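부스몽 공유주택 입주자 모임 회의록
2025-04-20, 1층 식당
참석: 미트라 란즈바르(진행), 수다베 알리푸르, 캐리스 새뮤얼, 파르자드 솔타니
늦게 옴: 삭다 시리웡 (안건 2 중간부터)
기록: 캐리스. 급하게 적어서 빠진 거 있으면 단톡에 말해주세요

지난 회의록 확인
수정 하나. 자전거 거치대 옮기는 건 "결정"이 아니라 "검토"였음. 파르자드 지적. 고쳤음. 나머지 그대로 통과.

안건 1. 관리비 공동계좌
잔액 1,464유로. 지난번보다 줄어든 건 세탁실 배수펌프 교체 때문. 영수증은 공유폴더에 올라가 있음(수다베). 파르자드 - 영수증 이름이 다 "스캔"이라 못 찾겠다고. 수다베가 날짜랑 내용으로 이름 바꾸기로.
월 납부액 인상 얘기 나옴. 미트라는 여름 전에 조금이라도 올리자, 삭다는 (아직 안 왔지만 문자로) 반대. 표결은 안 함. 5월 회의로 넘김. 그 전에 수다베가 작년 지출 한 장으로 정리해서 돌림.
인터넷 요금은 스털텍 쪽에서 계약 갱신 안내 왔음. 조건 똑같은데 약정이 더 길다. 다들 긴 약정 싫어함. 짧은 걸로 되는지 파르자드가 전화해봄.

안건 2. 마루 소음, 바닥 손보기
제일 오래 걸린 안건. 2층 복도랑 방 몇 군데 마루널 삐걱거림. 밤에 아래층에서 다 들림. 미트라 방이 바로 밑이라 제일 심함, 새벽에 깬 적 여러 번.
그리사노에서 와서 보고 갔음. 방법 두 가지.
가) 삐걱대는 자리만 나사로 다시 고정. 싸고 빠름. 대신 몇 년 뒤 또 날 수 있다고.
나) 널을 들어내고 밑에 차음재 깔기. 방 비워야 함. 견적은 아직 안 왔음.
파르자드는 (가)부터 해보자. 캐리스도 같은 생각. 미트라는 어차피 할 거면 제대로 하자는 쪽. 말이 좀 길어졌음.
수다베 질문 - 나사 박으면 표면에 자국 남는지. 업체 말로는 목심으로 메운다고 하는데 색이 똑같지는 않다고 함. 복도는 괜찮은데 방은 좀... 하는 분위기. 방마다 쓰는 사람이 정하기로.
삭다 도착. 앞 내용 다시 설명함. 삭다는 집주인 로스타미 부동산이 돈을 내야 하는 거 아니냐고. 맞는 말이긴 한데 임대차계약서에 "통상적인 마모"가 세입자 부담으로 돼 있어서 애매함. 미트라가 계약서 그 부분 복사해서 로스타미에 서면으로 문의. 답 기한은 7일 준다고 씀.

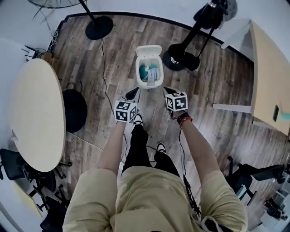
작은 방 마루널 바닥

실내화 얘기도 같이 나옴. 2층 복도에서는 밤에 운동화 말고 실내화 신기로. 강제는 아니고 부탁. 방 안에서는 각자 알아서. 파르자드가 복도 끝에 신발장 하나 놓자고 했는데 소방통로라 안 된다는 의견. 계단 밑은 가능할지도, 줄자로 재보고 다시.
러그 깔자는 제안(수다베). 복도용으로 긴 거. 예산 150유로까지 승인, 전원 찬성. 색은 수다베한테 맡김. 단 흰색은 안된다고 캐리스가 강력히.
결정: 복도만 우선 (가)로 진행. 방은 견적 (나) 나온 뒤에. 로스타미 답 오기 전까지는 돈 안 씀, 러그는 예외.

안건 3. 부엌, 냉장고
이름표 없는 음식 또 문제. 큰 냉장고 맨 아래칸에 주인 모르는 통이 계속 쌓임. 일요일 저녁마다 정리, 이름 없으면 버림. 예전에도 이렇게 정했는데 흐지부지됐었음. 이번엔 당번표에 아예 넣기로. 순서는 방 번호대로.
삭다가 젓갈 종류는 냄새 때문에 이중으로 싸겠다고 함. 다들 고맙다고.
식기세척기 세제는 공동구매 유지. 큰 포장(32회분)이 제일 싸다고 파르자드가 비교해봤음. 떨어지기 전에 미리 사기, 지난번 처럼 손설거지로 버티지 말고.
오븐 아래쪽 열선 이상함. 캐리스가 빵 구웠는데 밑은 허옇고 위만 탐. 수리 부를지 말지는 한번 더 써보고.

안건 4. 마당
텃밭 상자 흙 갈아야 함. 삭다랑 미트라가 맡음. 토마토 모종은 5월에 심자고. 파르자드는 고추도 넣자, 자리 봐서.
뒷문 자물쇠 뻑뻑함. 기름칠 해보고 안 되면 교체. 담당 파르자드.
옆집에서 담쟁이 넘어온다고 연락 왔음. 우리 쪽에서 자르는 게 맞음. 사다리 빌려야 하는데 누구한테 빌릴지 못 정함.

기타
- 손님 재우는 규정: 지금 그대로. 3일 넘으면 단톡에 미리 알리기.
- 분리수거 달력 새로 뽑아서 현관에 붙일 것 (캐리스)
- 세탁실에 두고 간 양말 한 짝짜리들 바구니에 모아둠. 다음 회의까지 안 찾아가면 걸레로 씀
- 미트라가 진행 계속하기 힘들다고, 다음 번은 수다베가 진행하기로 함. 기록은 삭다.

할 일
수다베 - 영수증 이름 정리, 작년 지출표, 러그
미트라 - 로스타미에 문의 서면, 텃밭 흙
파르자드 - 스털텍 전화, 세제, 뒷문 자물쇠, 계단 밑 치수
캐리스 - 회의록 올리기, 분리수거 달력, 그리사노에 (나) 견적 독촉
삭다 - 텃밭 흙, 냉장고 당번표 만들어서 붙이기

다음 회의 5월 중, 날짜는 단톡 투표로 정함. 장소 같은 곳. 인상 건 표결 있으니 못 오는 사람은 미리 의견 남겨주새요.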